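The bus from Derkham to Andico takes 43 minutes, and for many years I used this time to read. Now I cannot, because the bus talks. It says the name of each stop two times, then it plays advertisements for a furniture store in Waweru, and then it says the stop again.

I understand why the names are spoken. For people who do not see well it is a real help, and I would never ask to remove it. But the advertisements help only the store. We already paid for the ticket. I did not agree to sell my ears also.

In my first country the buses were old and the seats were hard, but a passenger could think. I did not value it then. I learned a large part of my English on line 141, with a dictionary on my knees, and I am not sure that a newcomer today could do the same.

The company says that the money keeps the fares low. Maybe so. In September the fare went up anyway. I would like to see at least the early buses, before eight in the morning, with stop names only. Numano tried this on its evening line, and I heard no one complain that they missed the sofas.

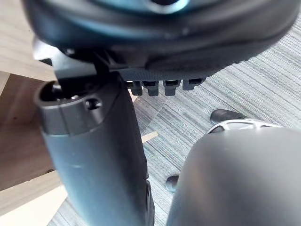
A reader from Waweru writes that on her line the advertisements are louder than the stop names, and that last Thursday she missed her stop because of it. She would pay a little more for a quiet bus, she adds, but she doubts that her neighbors would.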